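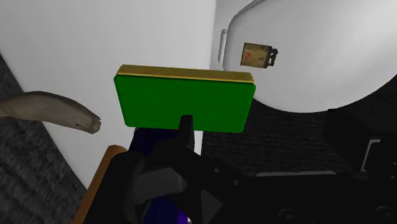

How to write a short fairy tale for reading aloud

I've been writing little tales for our library story hour in Flokham for a good while now, and people keep asking me how I get from a blank page to something a room full of six-year-olds will sit still for. So I thought I'd write it down properly. You'll want an evening, a pencil and a cup of tea.

1. Start with one want

Before you invent a kingdom, decide what one person wants. Keep it small and solid. A miller's boy wants to stay up and see the moon set. A goose girl wants her own front door key. My first attempts all began with wars and curses going back several generations, and by the second page I'd lost everybody, me included.

Write the want on a scrap of paper in a single sentence. If it takes two sentences, it's probably two stories (keep the spare one, you'll need it some day!).

2. Put something in the way

A dragon is fine. A locked gate is fine too, and so is a stubborn aunt. In the tale I'm using as my example, the goose girl lives in the castle of Cellthorpe, and the only locksmith will work for anyone who can make him laugh. He hasn't laughed in 20 years. Straight away you know what she's got to do, and the children start suggesting jokes before you've even turned the page.

3. Let her try more than once

Old tales love three tries and there's a good reason they've lasted. The first try should be the obvious one, the second cleverer, and the third should use something we've already met. My goose girl tells a joke, then puts on a silly hat, and then her worst-behaved goose gets its head stuck in the locksmith's boot. We met that goose in the opening paragraph, where it was stealing buns, so nobody feels cheated.

Do go back and plant the goose, by the way. I nearly always think of the ending first and have to sneak the important bit into the beginning afterwards.

4. Give them a line to join in with

Pick one short line and repeat it each time she tries. Mine is "Not a titter, not a smile, not for many a weary mile." It doesn't have to be clever. It has to be easy to say with a mouth full of biscuit. By the third time round they'll be shouting it at you.

5. Keep an eye on the length

I aim for 1,000 words, tops. My last one came out at 487 and went down better than any of the long ones, so don't pad. If a paragraph only tells us what the curtains look like, have a hard think about it. One good detail per place is plenty — a cold floor, a smell of onions, a door that sticks.

6. Read it out loud before anyone else hears it

To the cat, to the kettle, it doesn't matter. Mark every spot where you trip over your own tongue and change the words there. I once called a wizard Pliltinix and then found I couldn't say it twice in a row without spitting. He's still in the story, but now he only turns up once.

Beryl Dobson, who ran the story hour before me, used to pencil a little tick wherever she wanted to stop for breath. I've pinched that and it works a treat, especially before the join-in line.

7. Finish quickly

Once she's got the key, get out. Let her turn it in the lock, let the goose come in behind her, and stop there. If you want a moral, tuck it into something a character says earlier on. I used to add a paragraph explaining it all, and that was always when the shoes started coming off.

If you're stuck for a first want, try these: a giant who'd like a birthday cake his own size, a princess who has never been allowed to get muddy, or a tailor who wants to hear the sea. Take whichever you like, and change the names. I'll put the full goose girl story up next, once I've sorted out what happens to the hat.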